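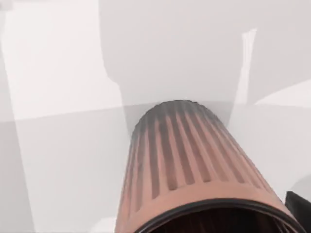 **Fluting** is the name for shallow grooves that run side by side along a surface, usually up and down. I've been keeping this page for my own little design encyclopedia for a while now, and fluting is the entry I keep coming back to and fiddling with, so forgive me if it rambles a bit!

## The basic idea

A flute is a groove that goes in. A rib that sticks out is called a reed, and a surface full of those is reeded. People mix the two up all the time (I did for years, and I still have to stop and think when I'm looking at a drinking glass). On some pieces you get both, with the grooves partly filled by a rounded strip — that's called cabling, and you mostly see it on the lower third of a column.

## Columns

Most of us first meet fluting on Greek temples. Doric columns usually have 20 flutes that meet in a sharp edge, called an arris. Ionic ones normally have 24, with a narrow flat band between them, the fillet. Sharp edges chip easily, and I suspect anyone who has ever moved a plaster Doric column up a flight of stairs knows it. The shaft also gets narrower toward the top, so each flute has to narrow along with it. Laying that out by hand is slow work. Leonie Pfeiffer, who taught the carving class I took one August, had us mark out a pine post with 14 flutes, and I got 3 of them straight.

## Pots, cups and glass

Potters cut flutes into clay when it's leather-hard, meaning firm but still easy to carve. You can use a loop tool, a bit of bent wire or even a cheese slicer. Glaze tends to pool in the grooves and go thin on the ridges, so one glaze can give you light and dark stripes with no extra effort. I love that!

My own favorites are the Solberg beakers from the Rindel pottery, which Wenche Backlund drew with very narrow flutes that stop just short of the rim. The smooth band at the top makes them much nicer to drink from. The later Lusance range carried the grooves all the way up, and I never warmed to it.

## Other places you'll find it

- Furniture legs, especially in neoclassical styles
- Tart and brioche pans
- Drill bits and reamers, where the flutes carry the chips away
- Rifle barrels, where they cut down the weight

Corrugated cardboard has flutes too — that's the trade word for the wavy layer in the middle.

## See also

Reeding, gadrooning, pleating, entasis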